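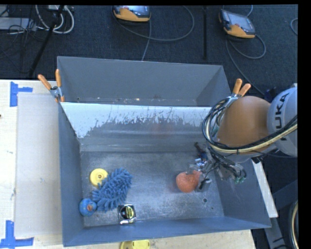

KUKA arm in the front bin, orange-red toy beside the gripper.

Mar 2, 2022

Remote sessions again, bin to bin. Arif drove until lunch, I took the rest. 23 demonstrations kept, 8 thrown out, nearly all of those mine. I still close the fingers too early and then have to back off, and the log keeps every bit of the dithering.

The tape measure is the worst of the set. It sits low and the fingers slide on the case. The chenille thing is easy from any side. Wubit wants slower approaches and no pausing above the object. Tried it for the last 2 runs, both cleaner.

Target is 300 by May. Úna asked about hand guiding instead. Told her after the Teteo visit. Check clamps first thing.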